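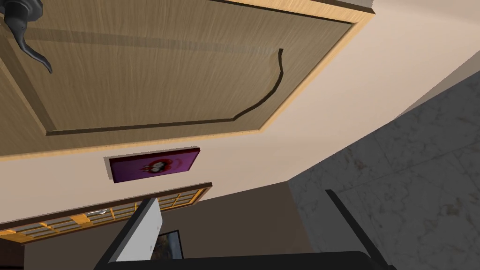

Worska Catchment Research Network — Member Forum
Board: Site Documentation and Metadata
Topic: Revised boundary for the Lower Worska site record

k_nanayakkara
Site coordination
Posted 5/12/18

Colleagues,

The site record for Lower Worska is due for its periodic update in September. The present entry gives the site area as 576 hectares. The management plan adopted by the land agency gives 600 hectares. I would like members to agree on a single figure before the form is submitted, together with a short statement of how it was obtained.

The difference appears to lie in the strip between the old mill channel and the east bank. It was left out of the original record and has been sampled every year since the second vegetation survey. Please reply with your view and, where possible, a reference to the map sheet you are using.

Kumudini Nanayakkara

tkaraki
Hydrology
Reply 1

The hydrology group has always worked to the 600 hectare boundary. Two of our gauges, Tresau Upper and Tresau Ford, stand inside the strip in question. If the record keeps the smaller area, both gauges will be listed as off-site, and the discharge series will have to be described as external data. I do not think that would be a fair account of the work.

I am using sheet 4 of the management plan, second printing.

Tamer Karaki

v_ivanyshyn
Vegetation and soils
Reply 2

I must disagree with the proposal to adopt 600 hectares without further explanation. The permanent plots were laid out within the 576 hectare boundary, and the published cover estimates are expressed per unit of that area. A reader who takes the new figure from the site record and the old estimates from the reports will obtain the wrong totals.

I have no objection to the strip being described. I object to the main field being changed in such a way that earlier work can no longer be compared with it.

Vsevolod Ivanyshyn

tkaraki
Hydrology
Reply 3

With respect, the area field describes the site as it is now. The form has a separate section for history. Past estimates may be explained there, and each data set carries its own metadata in any case.

khji
Data management
Reply 4

A few remarks from the data office, which may help.

The catalog holds 296 data sets for Lower Worska. Of these, 36 have no bounding polygon of their own and take their location from the site record. Any change to the boundary will pass directly to those 36 entries. The remainder will not be affected.

I have looked through the list. Most of the entries without a polygon are bird counts and phenology notes from the early years. Several hydrology tables are also among them, including the Tresau Ford water temperature series.

If the larger boundary is adopted, I ask that the present polygon be stored under a version label so that the older entries can be pointed to it. The catalog software allows this. It does not do it automatically.

Kyung-hwa Ji

v_ivanyshyn
Vegetation and soils
Reply 5

Thank you. That would meet most of my concern, provided the version label is visible to outside users and does not sit only in the internal table. May I ask whether it would be shown on the public page?

khji
Data management
Reply 6

It would be shown under "Related locations," near the foot of the page. I can move it higher, but the template is shared with the Jaber station and their manager would need to agree to the change.

vbright
Jaber station
Reply 7

Jaber has no objection. We had the same difficulty when the Drideck meadows were added to our record, and in our case the old boundary was simply overwritten. We still receive letters on the subject. I would strongly advise against doing the same.

I would add one point on the figure itself. Is the 600 hectares a measured area or a rounded one? Our own plan used rounded areas throughout, and the surveyed value for Drideck turned out to be noticeably smaller once the parcels were added up.

Vaughan Bright

tkaraki
Hydrology
Reply 8

A reasonable question. The plan says only "600 ha." I had taken it to be measured but cannot point to a source. I have written to the agency for the parcel table.

k_nanayakkara
Site coordination
Reply 9

I am grateful for the replies. The position as I understand it is that the strip should be included, the earlier polygon kept under its own label, and the area field left unchanged until the parcel table has been received. Vsevolod, kindly confirm that this is acceptable to your group.

I also note that the "Operating organization" field still names the former institute. I will correct it in the same submission unless there is an objection.

v_ivanyshyn
Vegetation and soils
Reply 10

It is acceptable, with one reservation. I would prefer that the history section state plainly which survey rounds used which boundary. I am prepared to draft that paragraph. I remain of the view that the smaller area should have stayed as the main figure, and I would like that recorded.

On the operating organization, no objection. The river name is also spelled in two ways on the form, once with a double "r."

tkaraki
Hydrology
Reply 11

The agency has replied that the parcel table is held at its district office and must be requested on paper. I have sent the request. I will post the table here when it arrives.

khji
Data management
Reply 12

The present polygon has been saved as "Lower Worska, boundary version 1." The 36 entries now point to it. Please report any broken map links in the catalog errors topic and not in this one.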